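### 4.2 What the desk work asks of people

The case for automating small packing and sorting jobs at Cledska was made, as it usually is, in terms of minutes saved. We do not dispute that minutes can be saved. Our doubt concerns where they go. The planning note that Kurby circulated in May listed 1,971 handling steps as "simple," and the word did a great deal of work. A step was simple if it could be written down in one line: pick up adapter, put adapter by power strip. Staff who had done such jobs for years read the same lines and asked who had decided what "by" meant.

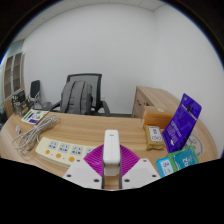
That question came up again in our interviews. Several workers said that clearing a desk was the part of the day when they could think, or talk to the person across from them. Under the proposed arrangement the easy pieces would go to the machine, and the staff would keep the tangled cables, the odd packets and everything that had been dropped. Kurby's note calls this "higher-value work." The people who would be doing it called it leftovers. We see little in the plan to prove them wrong, and nothing in it about pay.

A second change is slower to show. Demonstrations made with a hand-held gripper turn an ordinary chore into a source of training data, and the worker into a kind of teacher. Hong's handbook gives this new duty a single paragraph. It tells the operator to move at a steady pace and to avoid "unneeded" motions. One worker, asked to repeat a task 20 times in a morning, said she no longer knew which of her motions were needed. She had been fast before she was asked to be steady.

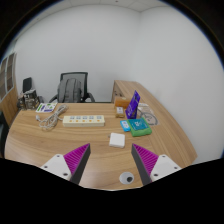
Managers answered that the awkward period would be short. Perhaps so. But the figure they gave, some 400 demonstrations per task, assumes that the tasks stay put. Small goods change shape and wrapping all the time, and a purple pouch this spring may be a flat box by fall. Each change sends somebody back to the gripper, and that time is missing from the savings table.

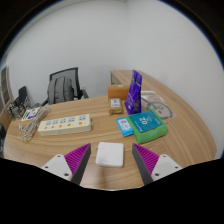 **Figure 2a.** Small goods and a power strip on the desk, with a square white adapter between the fingers of the hand-held gripper.

The Claten survey, often cited in favor of such schemes, asked staff only whether they found the tool easy to hold. Most did. It is a fair question, but a narrow one, and we would not build a staffing plan on it. 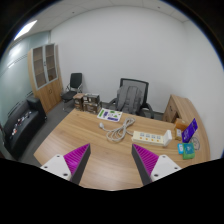 **Figure 2b.** The gripper open over the desk. A white adapter stands at the right end of the power strip; the looped cable runs from the left end.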